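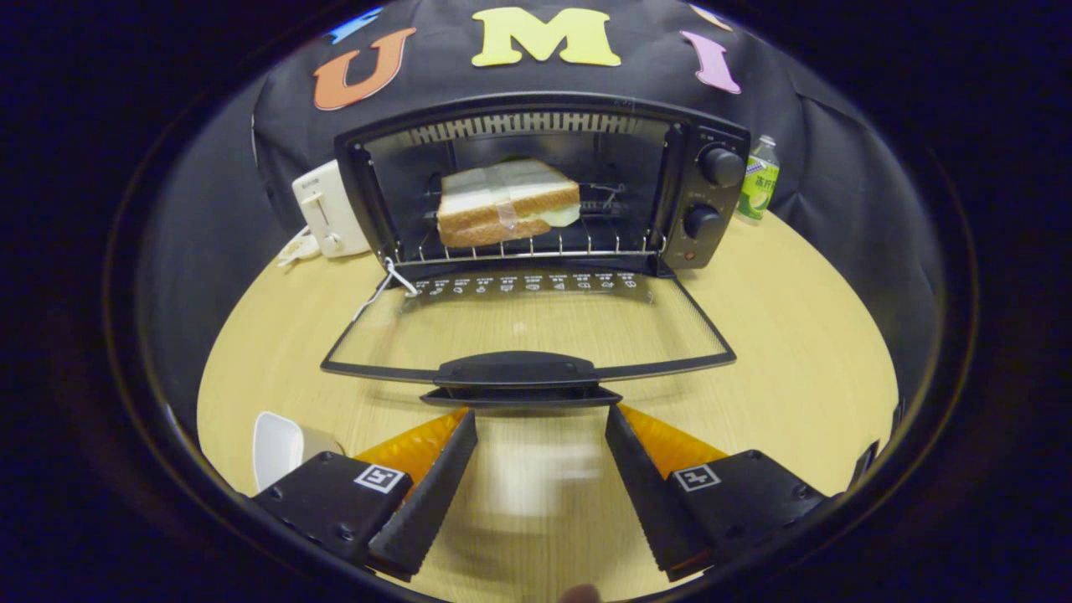 **Ticket status:** Open - awaiting retest
**Raised by:** Zachary Turcotte, Yeoh student robotics project
**Date:** 24 February 2020
**Task:** Oven door, open and close

**Fault reported**

The policy trained on the November demonstrations reaches the door handle of the toaster oven but closes the fingers too early. The door then stays shut. The fault was recorded in 3 consecutive trials on the Cavura arm.

**Checks carried out**

- Finger calibration repeated. Both markers were detected throughout.
- Demonstration set reviewed. Of 200 recordings, 40 begin with the door already folded down and should not have been filed under "open".
- Oven confirmed to be unplugged during all trials, as the laboratory rules require.

**Action**

The 40 recordings have been moved to the "close" set. Training is to be repeated for 2,000 steps with no other settings changed. Students collecting further demonstrations must begin each "open" recording with the door fully shut, and must leave the string on the lower left corner of the door in place.

The Sallovitz group has been asked to check its own recordings for the same error - a reply is outstanding.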